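¿De qué está hecho el papel?

Coge una hoja. Dóblala, arrúgala, rómpela un poquito por una esquina. ¿Ves los pelitos del borde? Son fibras. Fibras de celulosa, muy finas, enredadas unas con otras como un plato de espaguetis aplastado. Y ya está, eso es el papel. Bueno, casi.

¿Y de dónde salen las fibras?

De las plantas. Casi siempre de árboles: pinos, abetos, eucaliptos. La celulosa es lo que mantiene tiesas a las plantas, porque no tienen huesos como tú. También se puede hacer papel con algodón, con paja, con cáñamo y hasta con ropa vieja. Hace siglos en Europa se hacía con trapos. Había gente que iba por las calles recogiéndolos, los traperos.

Antes del papel se escribía en otras cosas. Barro, hueso, bambú, piel de oveja (se llama pergamino). Los egipcios usaban el papiro, que se parece pero no es lo mismo: son tiras de una planta, puestas cruzadas y aplastadas. El papel de verdad viene de China y tiene unos dos mil años.

Cómo se hace en una fábrica

Primero, el tronco sin corteza. Se corta en trocitos que se llaman astillas. Luego las astillas se cuecen con agua y productos químicos en una olla gigante, para quitar la lignina. La lignina es el pegamento de la madera. Queda una papilla marrón: la pasta.

La pasta se lava, se mezcla con muchísima agua y se echa encima de una malla que no para de moverse. El agua cae por los agujeritos, las fibras se quedan arriba. Despues unos rodillos aprietan, otros rodillos calientes secan, y al final sale un rollo enorme. En la fábrica de Pindton, que se puede visitar con el cole, los rollos pesan 2895 kilos cada uno. ¡Más que un coche grande!

¿Por qué unos papeles son blancos y otros marrones?

La pasta es marrón de nacimiento. Para el papel de los cuadernos hay que blanquearla. Para las bolsas y las cajas muchas veces no se blanquea, y se queda con su color. Ese papel se llama kraft, que en alemán significa fuerza. Buen nombre - sus fibras son largas y aguantan mucho antes de romperse. Hasta el asa puede ser de papel, retorcido como una cuerda.

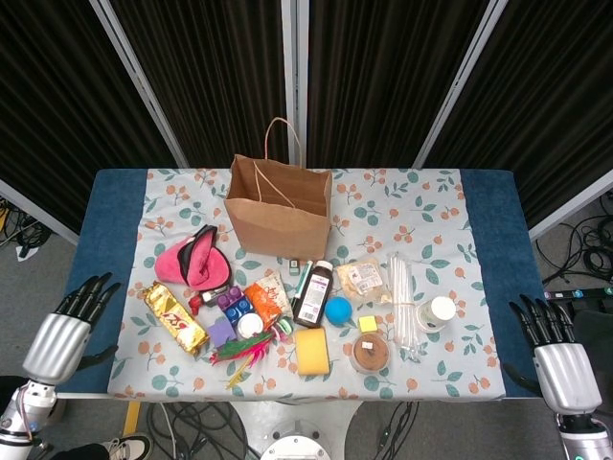
Una bolsa de papel kraft con el asa retorcida.

¿Se puede volver a usar?

Sí, y varias veces. El papel usado se remoja, se deshace, se le quita la tinta y vuelve a ser pasta. Pero cada vez las fibras se hacen más cortas, y cuando son demasiado cortas ya no se agarran bien. Por eso a veces se mezclan con fibras nuevas.

Ojo, no todo va al contenedor azul. Las servilletas sucias no. El cartón de pizza lleno de aceite tampoco. Los tiques de la compra, esos tan brillantes, tampoco.

Pruébalo en casa

Necesitas 3 hojas de periódico, un barreño, agua templada, un colador plano y un trapo. Y un adulto para la batidora.

Rompe el periódico en trocitos y dejálos en remojo 40 minutos. Bate todo hasta que parezca sopa gris. Échalo en el colador, extiéndelo muy fino con la mano, deja que gotee. Dale la vuelta sobre el trapo y aprieta fuerte. Ahora a secar, 16 horas o más si hace frío. Puedes meterle pétalos o hilos de colores antes de colarlo, queda muy chulo.

Palabras nuevas

Celulosa: lo que forma las fibras de las plantas.
Lignina: el pegamento natural de la madera.
Pasta: fibras y agua, antes de ser papel.
Kraft: papel fuerte, casi siempre marrón.

Revista Widby, septiembre de 2019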